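Teaching a shelf robot to say it isn't sure

The shop at Skoltley sells no milk, takes no money and has never had a customer. It was fitted out two years ago in a former print works at Sinthorpe, with ordinary shelving and real groceries, so that a small research group could find out why robots that stack shelves well in the morning often stack them badly by the afternoon.

The group's answer, set out in a report dated November 11, 2025, is that the robots are too confident. Most systems of this kind look at a shelf, pick the product they believe is there and act on it. If the guess is poor, the arm goes ahead anyway. It may take the wrong flavour, or push a whole row back while reaching for the one behind.

Skoltley's method, which it calls Ulen, adds a step. Before each reach the software compares several guesses about what a product is and where its edges lie. When the guesses agree, the arm moves. When they don't, it looks again from a different angle, and if that fails it leaves the item alone and marks the place for a person to check.

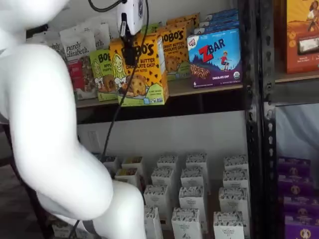

Packaging causes more trouble than the researchers expected. Food companies like their ranges to look alike, and a robot that relies on colour and general shape will treat close relations as the same thing. The yellow Bobo's boxes are a fair test, with one reading "Peanut Butter Chocolate Chip Oat Bites" and another behind it "Peanut Butter Chocolate Chip", and the second partly covered by the first. The small white cartons on the shelf below are a different problem, as they stand in loose, staggered rows and the software has to decide where one ends and the next begins.

In the main trial the group ran the same restocking job on 12 shelf layouts, first without the extra step and then with it. The share of picks that were correct at the first attempt rose to 83 per cent. Picks that disturbed a neighbouring product fell to 7 per cent, from 17 per cent before.

There is a cost. Looking twice takes time, and a slow robot is hard to sell to a supermarket that restocks overnight. The report is frank about this - it gives the delay for each layout - and says the worst cases were crowded shelves, where the arm often had to look from a second angle.

The method also depends on how the threshold is set. Too strict, and the robot hands most of the work back to staff. Too loose, and it behaves much as it did before. At present the setting is chosen by hand for each shelf.

A second trial, using stock supplied by the wholesaler Győri, begins in December. It will include soft pouches, which were left out of the main trial's results as they change shape when gripped.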